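September, a little after seven in the evening

I have been meaning to write about the fruit since we got back from Dokstead, and tonight the kettle is slow and my feet are up, so it may as well be now. I grew up in a house where the fruit bowl was mostly for keys and rubber bands, and I think I've been trying to make up for it ever since (my kitchen at Prirkemcombe had three bowls at one point, all of them too full, and the pears at the bottom always went soft before I remembered them!).

So this fall I am trying to be sensible. Buy a little, eat it, buy a little more. The stall at Cemcombe is a 20 minute walk if I don't stop to talk, and I always stop to talk.

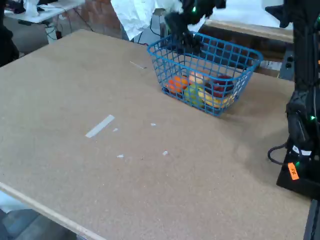

2 min read

One orange, one green apple, one red apple, a banana and a pale peachy one I keep wanting to call a peach, all in together in the blue wire basket. I do love that blue. It makes the orange look twice as orange, and with a big plain tan tabletop around it you hardly need flowers. There are still little white bits of tape on the board, and I know I ought to go over it with my thumbnail and a damp cloth, but that can wait for a morning when I have more patience.

The banana should go first, probably sliced over oatmeal. The green apple I'd like to save for something with cinnamon, if I can find the recipe card, the one that says to bake it at 200 and then has a big butter stain over how long.

The kettle is finally going. Must remember to put lemons on the list.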